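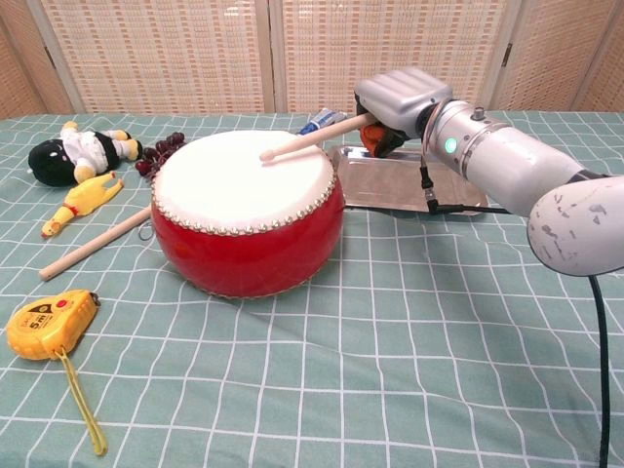 小红鼓相册：Drarnen 星期天鼓友会

先跟各位老朋友问个好，也跟第一次点进来的朋友问个好。这一页拖了很久，从二月就说要整理，结果一会儿是电脑慢，一会儿是我自己懒，硬是拖到现在才慢慢写出来。我们这个鼓友会说大不大，每到星期天下午，大家提着袋子、抱着鼓，到 Drarnen 活动室来敲一敲，敲累了就坐下来喝茶，喝着喝着又有人忍不住去敲两下。网站上的相册一直是沈丽华在管，她说图多字少，看的人记不住谁是谁、什么是什么，要我每样东西都写上一两句。我这个人一写就收不住，所以有的地方一两句就写成了一大段，请大家多包涵，嫌长的可以跳着看。

主角：小红鼓

矮矮胖胖的一只，鼓身是亮亮的大红色，侧面弯弯的，灯光一照就有一道反光。鼓面是奶白色，平平整整。我们会里的鼓大大小小都有，可是孩子们进门第一个要摸的总是它，大概是因为个头正好，放在桌上不用弯腰，也不用踮脚。廖俊鸿给它起了个外号叫“小柿饼”，叫了几回，大家都跟着叫，现在谁要是说“那只红色的小鼓”，反而要想一想他说的是哪只。

鼓边那一圈银钉

白鼓皮和红鼓身接起来的地方，绕着一圈小小的银色鼓钉，靠近桌布的底边也隐约有一排。我很喜欢看这个地方，红的、白的、银的凑在一起，像过年时包得整整齐齐的糖盒。擦的时候要用软布，顺着一个方向慢慢来，不要拿湿抹布来回蹭。邱光明师傅教过我们，用干净的旧棉袜套在手指上擦最顺手，我试过，真的好用，就是家里人看见会问你在干什么。

一对木鼓槌

颜色浅浅的，原木的样子，握着轻，槌头圆圆的。两根颜色很接近，收的时候请放在一起，上个月就有一根在别人的布袋里过了一个礼拜，回来以后大家都说它见过世面了。初学的朋友常常把鼓槌攥得太紧，敲一会儿虎口就酸。手要松，像拿一只小鸟那样（这话是邱师傅说的，我没拿过小鸟，但是一听就懂）。敲下去以后让它自己弹回来，声音就亮了；要是压着不放，出来的就是闷闷的一声“噗”。

桌布的故事

桌布是很淡的蓝绿色，上面印着细细的白格子。丽华当时在两种花色里挑了很久，另一种是满满的大牡丹，好看是好看，可是红鼓往上面一放就找不到了。后来她选了格子的，大家都说选得好，红鼓放上去特别精神。铺布还有一个用处，鼓底不会直接磨到桌面，敲起来也不会“嗒嗒嗒”地跟着响。洗的时候请翻过来洗，晾在阴凉地方，别晒太久，淡颜色经不起晒。

不锈钢托盘

长方形，平平的，擦得出人影。最早是拿来放茶杯的，后来什么都往里放，夹子、便签、谁的老花镜，都放过。孩子们发现鼓槌轻轻点在盘子边上也能出声，“叮”的一下，于是有一阵子我们的鼓点里老是夹着“叮”。Chun-hung（就是前面说的廖俊鸿，他朋友都这么叫他，我有时候也顺口）说干脆编进曲子里，后来真的编了一小段，咚咚咚、叮，咚咚、叮，听久了还蛮有味道。

零碎小东西

桌上总会有几样零碎，小铁环、小软管、夹子什么的。散场以前请帮忙看一眼桌布上有没有落下的东西，尤其是小小的圆环，滚到柜子底下就很难找。丽华在门边放了一个饼干盒，捡到的都先放进去，谁丢了东西先去翻盒子，翻不到再来问她。

学鼓点，从嘴巴开始

来的人常常以为第一堂课就能拿起鼓槌，其实我们是先念后敲。邱师傅坐在前面念“咚、咚、咚咚咚”，大家跟着念，手在膝盖上拍。念得齐了再拿槌子，一个一个轮流到小红鼓前面试。有的人嘴巴很快，手跟不上；有的人手很稳，一张嘴就笑场。Sivaprasad Ramasamy 是去年冬天加入的，他小时候在家乡打过另一种鼓，用手掌和手指打，节奏花样比我们多得多。他第一回坐到小红鼓前面，鼓槌都没拿，先用指尖在鼓面上轻轻敲了一串，整间屋子一下子安静了，过了一会儿才有人想起来要鼓掌。现在每次课间他都会教我们一点，我学了好几个礼拜，还停在第一句。

邱师傅说声音在哪里

鼓面中间和边上的声音不一样，这个道理大家都知道，可是真正静下心来听过的人不多。敲中间，声音沉一点、厚一点；往边上走，声音就尖起来、紧起来。邱师傅让大家闭上眼睛，他敲，我们猜他敲的是哪里。猜对的人可以先去倒茶。这个游戏我输得最多，茶喝得最晚，但是耳朵确实比以前灵了，回家连电饭锅跳起来的声音都觉得有高有低。

大鼓搬家的那个下午

活动室重新刷墙的那段日子，我们借用了 Stundlow 那边的一间教室，大鼓小鼓都要搬过去。Edgardo Cruzado 开着他的小货车来帮忙，一共跑了 2 趟，大鼓用旧棉被包着，小红鼓被丽华一路抱在怀里，谁说要帮她拿她都不肯。到了地方，Edgardo 把鼓一只一只摆好，自己站在中间转了一圈，说好像回到了小时候镇上过节的广场。那天大家都没怎么练，光顾着聊天，还有人跑出去买了葱油饼回来，油纸摊了一桌，擦手擦了半天才敢去碰鼓。

茶和点心

写到这里一定要说一说吃的，不然会有人来问我为什么漏了。茶是大家轮流带，有人爱喝浓的，有人只喝淡的，所以总是泡两壶。点心以不掉渣为好，芝麻糖好吃，但是芝麻会跑到鼓钉的缝里去，用小毛刷要刷很久，所以现在约好了，芝麻糖请在窗边吃。红豆糕、米糕都可以，切小块一点，一口一个，手上不沾。丽华的萝卜糕最受欢迎，通常茶还没泡好就没有了，想吃的请早来。

给小红鼓过冬

冬天屋里开暖气，空气干，鼓皮会绷得特别紧，敲出来的声音又高又脆。我们不敢把鼓放在暖气旁边，收在里间的木柜里，柜子角落放一杯水。夏天反过来，天气一潮，声音就软下来，懒洋洋的，跟人差不多。遇到这种天气，邱师傅会叫大家别急着说鼓坏了，先把它放在通风的地方歇一歇，过一两个钟头再试。千万不要拿吹风机吹！这一条请大家记住，以前有人好心办过错事，名字我就不写了，他自己看到会脸红。

Trineck 街上的小演出

春天我们到 Trineck 街的市集上演过一回，台子很小，前面摆了几排凳子，来的人却很热闹，主办的朋友说前后来了 200 多位。我们上台的有 13 个人，年纪最小的小姑娘才 7 岁，站在最前面，小红鼓就交给她敲。她在台下一直说肚子疼，一上台反而一点也不慌，开头那一声敲得又准又亮，后面的大人听见了，胆子也跟着大起来。中间有一段我们其实乱了，左边快，右边慢，邱师傅在旁边一直用脚打拍子，慢慢又把大家拉了回来。下台以后有位老太太走过来，问那只红鼓能不能摸一摸，她摸了摸鼓边，说她出嫁那天巷子里也有这样的鼓声。丽华听了，眼睛都红了，回来的路上讲了好几遍。

歌谱和小本子

我们的谱子都是手抄的，用圈圈和叉叉来写，圈是敲鼓面，叉是敲鼓边，小三角就是前面说的那一声“叮”。识不识五线谱都没关系，看两遍就会。本子叫《Jin》，是俊鸿取的名字，他说念起来像“紧”，也像“劲”，鼓皮要紧，手上要有劲，我们听他解释了半天，觉得有道理，就用下来了。本子放在进门的架子上，可以带回家抄，抄完请放回来，封面上有茶渍的那一本是我的，也可以拿。

散场以后

收东西其实也是我很喜欢的一段时间。椅子靠墙，茶杯洗好倒扣，桌布抖一抖、对折再对折。鼓槌成双放进布袋，鼓面用干布抹一遍，再把小红鼓送回柜子里。总有人关柜门以前还要再敲一下，轻轻的，“咚”，好像跟它说声下回见。我也敲过，很多次。

想来的朋友

星期天下午两点开门，来了先坐，喝杯茶，听一会儿再说要不要学。不用自己带鼓，鼓槌也有得借，穿宽松一点的衣服，袖口不要太长，敲起来会绊手。小朋友请大人陪着。手上的戒指和手链进门先收好，刮到鼓皮很心疼。楼下的门铃有时候不太灵，按了没人应就喊一声，我们窗户多半是开着的，只要里面没在练那段最吵的，一定听得见。

这一页以后还会慢慢添，哪位手边有 Trineck 那天的照片，请传给丽华，尤其是小姑娘站在前面的那几张，她外婆已经问过我好几回了。写错的名字、记错的事，也请告诉我，我改起来比写起来快。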